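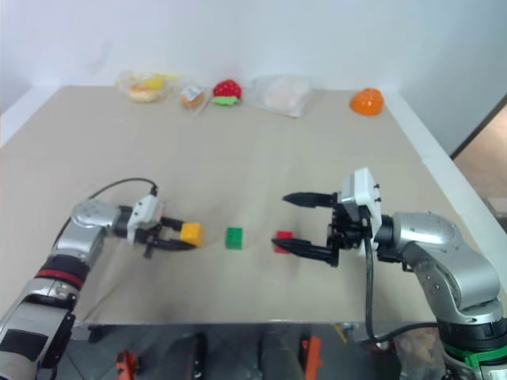 Yellow cube in the left gripper, green one waiting, red one between the open fingers on the right.

How to Run a Two-Arm Cube Demo at an Open Day

Our open day at the Boltstead workshop is the part of the year I look forward to most. Last March we had 462 people through the door, and a good share of them spent their visit at the two-arm table, watching colored cubes get picked up and put down. I love it! Cubes are about the plainest thing you can ask a robot to handle, and people will still stand there holding their breath while the fingers close.

I've had a few messages from other clubs asking how we set the demo up, so I've written down the way we do it now. You'll need two arms with parallel grippers, a table they can both reach across, and a couple of people who are comfortable driving them. Everything else is cheap or already in your cupboards.

What to get ready

A plain, light tabletop. Ours is beige and we wouldn't swap it for anything fancier. Bright cubes show up well on it, both for the cameras and for a six-year-old standing on a step stool.

Three cubes in strong colors. We use red, yellow and green. Cut or buy a second set and keep it in a drawer, because cubes roll under things and visitors' pockets are deep.

A few objects with awkward shapes. Toy food is great for this, and so is anything in a clear plastic bag. Line them up along the far edge of the table, well out of the working area, and bring one forward when the crowd is warmed up.

A barrier. Rope, tape on the floor, a row of benches, whatever your room allows. Put it farther back than the longest reach of either arm with the gripper pointing straight out. Measure it with the arm powered and moving slowly, and have somebody on the stop button while you do.

Setting up the table

Start with the arms at rest and the table clear in the middle. Bring both arms in until the grippers face each other across the table, then jog them in small steps and mark where their reach overlaps. A pencil line is enough. This shared patch is where the fun happens, and it is also where two arms can hit each other, so learn its edges before you let anybody watch.

Next, route the cables. Move each wrist through its full turn by hand or at the lowest speed and watch what the cable does. It should have enough slack to follow without pulling at the connector, and it shouldn't sweep across the tabletop. We lost most of a morning once to a loop that kept knocking the same cube over. Two soft ties fixed it.

Set your gripper force low and work up. A hard cube will forgive you. A bag with a bun in it won't, so save a second, gentler setting for the soft things and give it a name you can find in a hurry. Ours is called Seixas, after the street with the good bakery.

Last, go over the speed. Whatever feels right when you're alone in the room is too fast for an audience. We run at half of our normal speed and slow down again for the final inch above the table.

The routine

1. Put the three cubes down in the middle, spaced so the open fingers can get around each one without nudging its neighbor. Check this with the real gripper. Open fingers take up a lot more room than you remember.

2. Pick the first cube with one arm only and keep the other still. Lift it just clear of the table and pause. Count to three in your head. This pause is my favorite thing in the whole demo – you can hear the room go quiet.

3. Bring the second arm in around a different cube with its fingers wide open. Let it settle before it closes. If a finger is touching the cube already, back off and come in again; visitors don't mind a retry at all, and plenty of them like it better than a clean run.

4. Ask the crowd to pick a color. Say the color out loud, repeat it, and let the arm on the nearer side go for it. Kids will ask for purple. Have an answer ready.

5. Try a stack. Two high is reliable for us, three high works often enough to be exciting. Come down slowly, open the fingers evenly, and raise the gripper straight up before you move sideways. Most of our fallen towers came from turning too soon.

6. Finish with one of the odd-shaped objects. Switch to your gentle setting first (write it on a sticky note if you have to, I did). A toy strawberry is a lovely choice, with its white dots and green leafy top, and you can let people guess where the fingers should go.

One full round takes us around 2 minutes with the stack and less without it. Run it, clear the table, answer questions, run it again.

Letting visitors drive

We call this half of the session Masotach, and it has its own sign-up sheet. Each visitor gets one arm, one cube and one job: move the cube from one side of the pencil line to the other. An experienced driver stands next to them with the stop button in hand. The second arm stays parked, out of the shared patch, for the whole turn.

Keep turns short and let people fail. Someone who drops the cube twice and gets it on the third go walks away glowing. We had 123 turns on the sheet last time, and I don't think I got tired of that face once.

If you write your own control software, limit the height before you hand over the controls. We keep a floor a hair above the tabletop so that a nervous hand can't drive the fingers down into it. Our version of this lives in a little program called Limance, and the floor is the first thing it checks.

When things go wrong

The gripper closes on air. Usually the cube got bumped after you lined it up. Put it back on its mark and try again.

The cube turns as the fingers close. You're coming in at an angle. Square up the wrist with the faces of the cube and close more slowly.

Both arms stop at once. One of them has probably crossed into the shared patch while the other was still inside. Back out the one with the clearer path, then restart.

The cube sticks to a finger after release. Wipe the fingertips. Sticky hands have been at the cubes all day, so wipe those too.

Give yourself an hour before opening to run the whole thing start to finish, with someone standing behind the rope and telling you what they can't see. Then put the cubes back on their marks and open the door.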